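Kurholm classroom block, site notebook
Friday, June. Entry by O. Zhuravel 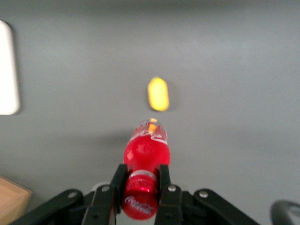 Blockwork on the east gable is up to lintel height. Student team on mortar all morning, local masons laying. Mix held at 1:5 cement to sand after yesterday's batch came out lean. Whoever batched it was using heaped shovels for sand and level ones for cement. Gauge boxes from now on, both materials, struck off flat. The boxes are in the container behind the door.

Water: the 2000 liter tank was filled at 7:15 and down to the outlet by mid-afternoon. Most of that went on curing the slab in the second room. The kitchen at the care center draws from the same line, so the next fill has to be done before they start lunch. Have asked Polteo (the water haulers) for a second delivery on building days. They want the order the evening before.

Block delivery: 600 ordered, short on the truck. Driver's note says the balance follows with the sand. Signed for what was on the ground only and wrote that on both copies. Breakages stacked separately by the fence. Use them for cuts and closers before touching whole blocks.

Door frames. Two of the frames from Zulmont are out of square. Checked diagonals: 5 mm difference on the first, more on the second. The first can be pulled in with a brace and left braced until the blockwork each side has gone off. The second goes back. Don't build it in, even if the masons are waiting on it. They can move to the internal wall, where the string line is already set.

Roof. Timber is under the tarp on bearers, clear of the ground. Some of the purlins have a bow and should be set crown up. Truss spacing on the drawing does not match the wall plate anchors as cast. The anchors were set out from the inside face and the drawing dimensions from the outside. Sent the question to Ishida's office with a sketch. Nobody to drill new anchors until there is an answer in writing.

Student group. Rotation is working better in pairs than in fours. In fours, two dig and two watch. Paired list for next week is in the back of this book. Anyone on the mixer needs goggles and gloves, including while rinsing it out. One case of cement on the wrist today, washed off, skin slightly red, entered in the first aid book. Sleeves down.

The afternoon session with the younger children ran long and the site gate was left open while they walked across. Gate to be closed and pinned whenever the mixer is running. Spoke to both group leaders. They will bring the children around by the road side.

Tools missing at count: one line level, one bolster. The bolster is probably in the trench by the latrine block, where the pipe run was being cleaned out. Look there before buying another.

Money. Fundraising balance from home covers roof sheets and fixings at the quoted price. It does not cover gutters. Would prefer to get the gutters in the same order, as the downpipe positions decide where the splash slabs go and the slabs are in the current phase. Figures to go in with the weekly report.

Carried forward:
Answer on truss anchors
Return of second door frame
Balance of blocks, with sand
Gutter price, two suppliers
Damp hessian on slab, morning and evening, through the weekend
OZ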